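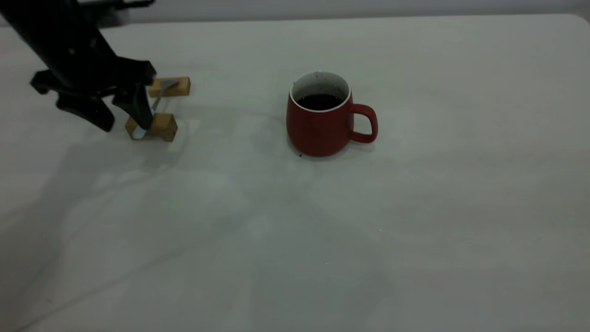 Lill Table Kits: Progress Report to the Dronumlow Fund

Report 2
Aug 14, 2026
Prepared by the Cidby Toy Library

Summary

The Lill kits are on schedule and within budget. The kits are small boxes of everyday objects and plain wooden blocks, lent to families and after-school clubs with a set of building cards. This report covers the period from March to now.

Work done

We have put together 68 kits, and all of them are in the lending system. Each one holds wooden blocks, metal spoons, string, cardboard strips and a card set. Kits have gone out on loan 345 times so far. Most loans were to families. Clubs tend to keep a kit longer and ask for several at once, so we now hold a few back for them.

The blocks come from Cetudlow, which cuts them from untreated pale wood. The first delivery had rough edges on one side and was sanded here before packing. The second delivery did not need it. We asked for the blocks to stay plain, with no paint or varnish, and we would like to keep it that way for any further orders.

The building cards

The bridge cards are finished. The first one uses two small blocks and a metal spoon: the blocks are set a little apart on a table with the spoon across the gap. One block can be turned at an angle to the other, and the card asks what that does to the bridge. Later cards widen the gap, swap the spoon for a cardboard strip and add a load on top.

The spoon card was rewritten once. The old wording said to lay the spoon "flat," and several families wrote to ask which way up that meant. The new wording says to try it both ways.

The ramp cards are in draft. The tower cards have not been started.

Returns and losses

Spoons are the part most often missing when a kit comes back. They are cheap to replace, but checking for them takes time at the desk. We have added a contents list inside the lid. Blocks rarely go missing. A few have come back with marker on them and have been sanded and put back into use.

Spending

We have $846 left in the materials line. It will pay for spare spoons, new card stock and one more block order from Cetudlow. The printing line is fully spent. We do not expect to ask for more under this grant.

Next steps

Finish the ramp cards and test them with two of the clubs.
Begin the tower cards.
Place the last block order.
Replace worn boxes before the fall loans begin.

One item needs your approval: moving part of the materials money to printing if the tower cards run longer than planned. Please let us know before we place the block order.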